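Home | Forums | Members | New posts | Search | Log in
Outdoor Mobile Robots > Faults and Failures > Park and campus units

Rover drove off the path at a fork with the stop pressed. need ideas

Print this thread | E-mail this thread
14 replies | 2,230 views | 3 shares

yogesh_n
September 1, 2020

Ok posting this fast before I lose the logs again. We run a Grirnska path rover (the small one, front camera low on the body) on a park loop. Following a route, walking pace. This morning it came up to a fork, was meant to go right, started right, then swung left hard and went over the grass between the two branches. I hit the stop on the handheld. It kept going. Not long, maybe a second and a half by the log, but it kept going, and then it stopped dead and threw a drive fault.

Nobody hurt. Sheena was walking next to it and got out of the way. Still not ok obviously.

What I have:
- planner log, shows both branches scored almost the same for a bunch of cycles
- drive log with a 600 ms hole in it right before the swing
- handheld log, says stop sent
- battery fine, no low voltage flags

What I dont have: the radio log, it was off. I know.

Firmware is the one that came out after the steering recall. Any body seen this?

pustton_pete
Stop pressed and it kept moving = you park it until you know why. Fork behavior is a seperate problem. Dont let the thread turn into a planner thread.

BabitaRana
Agree with Pete on parking it. Disagree that they're separate. If the drive log has a hole then the drive board was not listening to ANYBODY for that time. Not the planner, not the stop. Same cause could give you both.

Is the handheld stop going through the main computer on yours? On the older ones it does. On ours it does.

yogesh_n
Goes through the main computer, yeah. Handheld > radio > computer > drive board. There's the red button on the body too but that's no good when your ten feet behind it.

pustton_pete
Then it's not an emergency stop. It's a stop request. Big difference and the vendor should be ashamed.

wheelnut
lol here we go

pustton_pete
Go ahead and laugh. Last year I had a unit push a trash can across a parking lot because the "stop" was waiting in line behind map updates. If the can had been a kid we'd be having a different talk. Cut the motor power with its own receiver, own battery, own relay. Costs less than a tire.

DevendraR
Can we get the facts in order first. Yogesh, 3 things.

Which came first, the swing or the hole? You said right before. How much before?
Was the stop sent before or after the swing?
What does the drive board do when it hears nothing. Coast, brake, or hold the last command?

My money is on hold last command. If the last thing it heard was a left correction it'll hold left and that's your swing.

yogesh_n
Hole starts first. Swing starts inside it. Stop sent near the end of the hole, and then it still took most of a second after that. So the hole doesnt cover all of it.

Hold vs brake, manual says brakes after timeout. Doesn't say what the timeout is. Real helpful

BabitaRana
Timeout on ours was set to 2 seconds from the factory. TWO SECONDS. Look in the drive config, not the main config. There's a second file and the web page doesn't show it.

yogesh_n
Oh no.

Yep. 2.

wheelnut
there it is

DevendraR
That explains the swing. It does not explain the late stop. If the hole ended and the stop was waiting it should of gone through right away. Something was still backed up. What's the CPU doing at that point?

yogesh_n
Pegged. One core flat out from when the fork comes in range till after the fault. Path segmentation I think. It's always slow at that spot, grass edges have no curb and the two branches look the same to it.

Different afternoon, same place, going at it by hand:

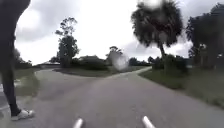
How long should the drive board wait before it brakes if it stops hearing commands?

For something at walking pace, a few missed command cycles and no more. Pick the number from how far you can let it roll with someone next to it, then test it by pulling the cable with the wheels off the ground before you try it on pavement.

pustton_pete
And the separate motor cut. Still need that. A short timeout only helps if commands STOP coming. If the computer is alive and sending garbage, the board is happy and you're chasing it across the lawn.

SheenaT
I'm the person who was walking beside it so I'll put my bit in. What bothered me wasnt the swing, it was that I couldn't tell if Yogesh had pressed stop or not. No beep, no light. I moved the wrong way first. If the stop goes out the thing should make a noise the second it gets it. If I hear no noise I know to just get clear.

Also I'd been walking too close. We'd gotten used to it behaving. Thats on all of us

AartiSisodia
Good point on the beep. We wired a buzzer on the receiver side so it sounds on receive, and not when the handheld sends. Matters a lot. The handheld will cheerfully tell you it sent.

On the fork: we had ours flip back and forth between branches at a similar split by the Ovholm lot. Fix was boring. Once it picks a branch it has to stick with it unless the other one scores a lot better. And if the scores stay close for too many cycles it stops and asks. People hated the stopping. I'd take the stopping.

wheelnut
ours stopped at every fork for a month after we did that. guy on a bike ran into the back of it. so stopping isnt free either, just saying

AartiSisodia
Fair. Where did it stop, middle of the path?

wheelnut
dead middle. we made it creep to the side after that but creeping to the side uses the same path edge it cant find so...

DevendraR
Slow down before the fork instead. Gives segmentation more time per foot and you hit the timeout at a lower speed. Mark the spot on the map, set a speed cap, done. Ugly, works.

BabitaRana
That's hiding it. If the core is pegged at walking speed it'll peg at half speed too, it just wont move as far while it does. Drive comms need to be on a core of their own with priority. I'm not saying don't cap it, I'm saying don't close the ticket.

DevendraR
Didn't say close the ticket.

BabitaRana
"done" sounded like it

DevendraR
ok ok. not done.

yogesh_n
Update. Wheels off the ground on blocks, set timeout down to a quarter second, pulled the cable. Brakes fine. Put it back to 2 and pulled it again, wheels kept spinning with the last steering angle held. So Devendra was right on hold last command, it holds and THEN brakes. Manual leaves that out.

Then loaded the core with junk on purpose. Sent stop from the handheld. Late every time. Message sits in the same queue as the camera stuff. So Babita was right too, same root, two symptoms.

Havent tried moving it to a different core yet. Radio log is on now, before any one asks.

pustton_pete
And the relay?

yogesh_n
Ordered. Own receiver, own battery. Rover stays on blocks till it's in.

kongfan22
why not just put a leash on it. serious question. we ran a Kong hauler on a lanyard stop all season, you let go or it pulls away and the pin comes out, motors off. no radio at all

SheenaT
I would like the leash

pustton_pete
Leash is great if someone's always with it. Put both on.

wheelnut
leash gets wrapped around a wheel, ask me how i know. go over the top not the side

AartiSisodia
Did you report it to Grirnska? They had us fill out the fault form and attach the drive config. If a 2 sec timeout is shipping on all of them other people are running it right now.

yogesh_n
Sent it at lunch. Got the auto reply. They want serial, logs and a video, I have no video of the swing itself. Told them they could have the log or nothing.

Will post what they say. If you have the same unit go look in the second config file TODAY, drive section, cmd timeout. Dont trust the web page, it shows nothing there.

BabitaRana
Checked our second unit, also 2. Changed. Thanks for posting this Yogesh, most people would of kept quiet.

DevendraR
When you get to splitting the cores put the before/after queue times up. I want to see if the hole goes away or just gets shorter. We've got a unit coming back into service in November and I'm not signing for it on a speed cap.

yogesh_n
Will do. Relay first.

Reply to thread | Watch | Print | E-mail
Comments (0) | Share (3)
Prev thread | Next thread | Back to Faults and Failures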